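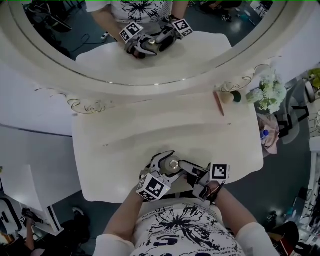
A clear container with a round lid between two hand-held grippers at the vanity table.

Corina Riedl gets asked the same thing at every trade show: When can a machine tidy my bedroom?

"Not this December," she said. "Ask me about one table and I'll give you a better answer."

Riedl runs household trials at Billent, a firm in Trostau that studies chores for automation. People do the work first, with grippers in their hands, and software learns from the recordings. Her team has logged 1505 of them for the vanity table alone.

"A jar is harder than a box," she said. "It's round, it's clear, and the lid can turn when you squeeze. A person fixes that without thinking. The software has to have seen it."

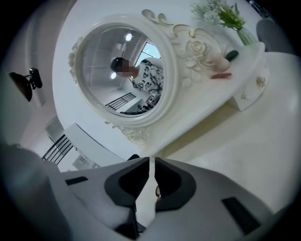 The mirror, flowers and small items on the tabletop, seen from one gripper.

Small things are the next problem. Riedl said lipsticks roll, and the fingers were made for something thicker -- she wants a thinner pair by next year.

Mirrors cause trouble too. "You get a second table in there, and a second pair of hands," she said. "Early on, the software reached for the wrong one." 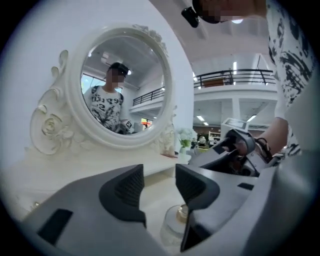
What works now

Riedl said the arms in her lab can pick up a jar and put it back in 3 tries out of 5. Clearing a whole table is another matter.

"I still do my own at home," she said.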